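Course handout 3: Setting up the two-arm screwdriving cell

Revised 5 January 2024. Replaces the May version.

The Valten cell has two arms on a shared base at one long side of the table. The left arm carries a two-finger gripper and steadies the work. The right arm carries the screwdriver. The workpieces for this unit are the small gray enclosure box and the green terminal blocks. Read section 371 of the Pedolbridge cell manual before you come to the bench.

Start-up order

Power the controller, then the left arm, then the right. Home each arm alone. Check that the cables over the wrists can follow the full travel without pulling tight. A cable that is caught under an elbow will stop the arm with a torque fault – clear the cable first, then reset.

Set the table before teaching any points. The top is made in two sections, and all work stays on the near one. Teach the box position with the lid up and all four corner holes open to the driver.
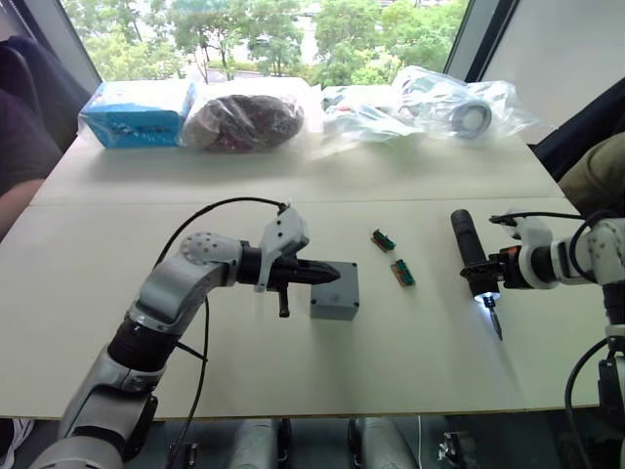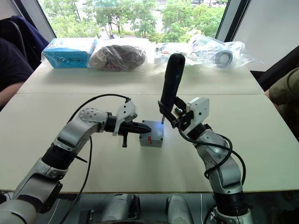
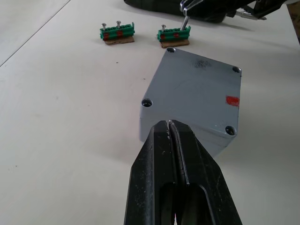

Fig. 2. Gray enclosure box on the cell table, two views with both arms and one close view over the gripper fingers.

Driver alignment

Bring the bit down over the hole at 20 percent speed. Stop above the lid and check the bit from two sides. If it leans, correct the wrist angle and teach the point again. Do not correct a lean by moving the box.

For the terminal blocks, the screw must stand upright before the bit is lowered. Run the Sayegh alignment routine once per block. Almost 3 mm of offset can be taken up in software; anything larger means the tool mount has shifted.

Finger care

Wipe the inner edges of the fingers at the end of each session. Light scratches are normal. Replace both fingers together if the closed tips no longer meet evenly, and use the Plident gauge to set the new pair. Record the gauge reading in the cell log, along with the tool number.

Next handout: torque limits and cross-threading.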